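26/08/2024

Bin day. Supposed to be a quick one, wasn't.

Went through the shelf stock for the mixed household set first. Inventory sheet says 143 items on our side, the Pomholm crate is still listed seperately and nobody has merged the two. Did not merge them today either. Sheet total across all the stores is 2,121 now if you believe the sheet.

Pulled the following off the shelf as "keep an eye on":
- navy cup. Fine. Leans in the corner whenever it gets the chance, tall thing with a bit of taper so it never wants to stand up on its own in there
- white plastic case w/ the blue bone-shaped inset. Glossy, shows every fingerprint. Wipe before putting back
- sponge from the Clultlow order, gone hard. Tossed
- two lids with no bottoms. Tossed one, kept the other in case the bottom shows up (it won't)

Divided bin is the one that needs talking about. Empties fine, washes badly. Small compartment is OK, smooth gray walls, just grit collecting along the low edge by the divider. Brush gets it, cloth doesn't. Big compartment floor is scuffed all over and scratched on top of the scuffs, so can't tell dirt from wear any more without getting right down to it. Spent too long scrubbing a pale patch that was just bare scratch. Don't do that.
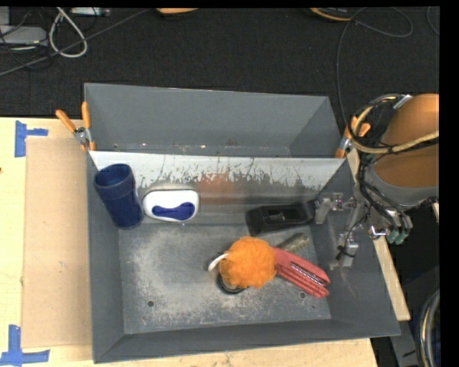
Divider is worse than the walls. Whitish up top and then it goes ragged and chipped, darker metal coming through in streaks. Also a reddish-orange smudge near the middle. Rust? Paint off something? Tried dish soap on a corner of it, gave up, want to ask before using anything stronger. If it's rust then the whole divider wants looking at, if it's paint who cares.

Holes in the floor of the big side: leave them OPEN. Someone had taped over one of the holes on the old Zilton bin and the tape glue was a nightmare, took 19 minutes with a scraper. Small stuff under a penny goes in the bag, not loose in the bin, then it's not an issue.

Weighed the full load for the shelf label while I was at it. 690 g for contents only, bin not included. Old label said something else, crossed out so hard I couldn't read it. New label is on, blue marker, will need redoing in proper ink.

Trịnh shelf: still waiting on the replacement bin. Same size, same split, no coating supposedly. If it comes this month we swap and this one goes down to be the wash bin. If it doesnt come by end of August, sand the loose bits off the divider and keep going. Flakes in with the cups is not great.

Table wiped down w/ damp cloth only. Pale wood marks easy, please no more of the green pads on it.

Left to do:
- merge the two sheets (ugh)
- ask re: smudge
- decent brush, stiff, narrow head. Toothbrush is not cutting it
- relabel shelf 2
- find out where the other lid went

Stopped at the labels, ran out of marker anyway. Bag of small parts is on the top shelf, left end, tied not zipped.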